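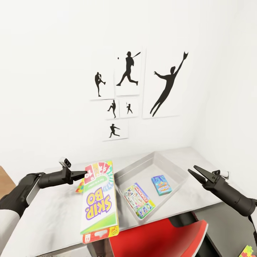
Progress report, teleop demonstration work, April

To: Dušan Říha
From: Zulau project, sim team

Short version

On track for the demo count, behind on the real bench. Spending is where we said it would be except for the handheld controllers, see below. Sorry this is late in the month, we were waiting on the last batch to finish exporting.

Where we are

The tray task is the main one now. Operator drives both arms by remote control in simulation, picks up boxed games from the tabletop and puts them in the gray tray. Two arms, two-jaw gripper on each, small sensor module on top of each gripper. Skip-Bo box is the one in the left gripper at the top of this report, with two other boxes already lying in the tray and the right gripper open and empty.

2,000 demos is the target for this task. We passed the halfway mark this month. The count only includes runs that got through review, the raw number is higher and I'd rather not quote it, it makes us look better than we are.

Four operators trained. Two of them are fast. The other two are slower but their runs get thrown out less, so it evens out more than I expected. No plan to hire a fifth.

What went wrong

Flat boxes. Still the hardest. A game box lying flat on the table gives the jaws very little to get hold of, and operators were shoving it along the table til it hit something. Looks fine in the log, counts as a success, teaches the policy to shove. We pulled 40 of those after Peixoto's review and redid them. New rule for operators: tip the box up on its side with one arm, take it by the top edge with the other. Slower but the runs are clean.

Thin boxes held by one edge swing. Most of the drops came from moving sideways too early, before the box was clear of the tray wall. Asked everybody to lift first, then travel. Drops went down the same week.

Lag. For several days the Prurcombe link was bad enough that operators were overshooting and correcting, overshooting and correcting, and you can see the wobble in the recorded paths. Those runs are set aside, not deleted. Might be usable with smoothing, might not. Will decide in the next period.

Arm choice. Nobody told the operators which arm to use for which box, so they each made up a habit. One uses left for everything. We need a mix or the policy will never touch the right arm. Now the session script names an arm for each pick and the operators grumble about it but it works.

Hand guiding vs. remote

You asked in the last call why we don't just move the arms by hand. We did try it, on the real bench at Prustham. Good for single-arm moves, and new people pick it up in one session. Bad for two arms at once -- one person can't hold both and watch the box too. Also the person's hands end up all over the camera view. So hand guiding stays for the short single-arm tasks and for teaching start poses. Remote for everything with two arms.

Trying the policy

First training run done on the partial set. It reaches for the right box most of the time. Grasp is weak, release is worse: it opens the jaws too high and the box lands crooked in the tray, or half on the wall. We think this is in the demos. Operators get impatient at the end. Added a check that rejects a run if the release height is over the limit, and 7 extra practice runs for each operator on placing only.

No numbers on success rate yet. Test set isn't frozen, and I don't want to report a figure and then have to take it back.

Scene changes

Table and lighting are varied between sessions now, wall pictures too. Box positions are random inside the reach of both arms. We had a bug where the same start layout was repeating after a reset, fixed, and the duplicates are taken out of the count.

Money

Controllers cost more than the line in the budget, two sets had to be replaced becuase the triggers wore out. Covered from the travel line, which we haven't touched. Need your OK in writing for that move, please.

Next period

Finish the tray set. Freeze the test layouts before any more training. Get the real bench at Prustham matched to the sim table height -- waiting on the mounting plate. Write up the operator guide properly, at the moment it is a page of notes plus whatever people remember.

Needed from you

Approval on the travel line. A decision on whether the Peixoto review continues past the summer, they are asking and I have no answer for them. And a time for the live remote session, mornings are better for us, link is quieter before 10.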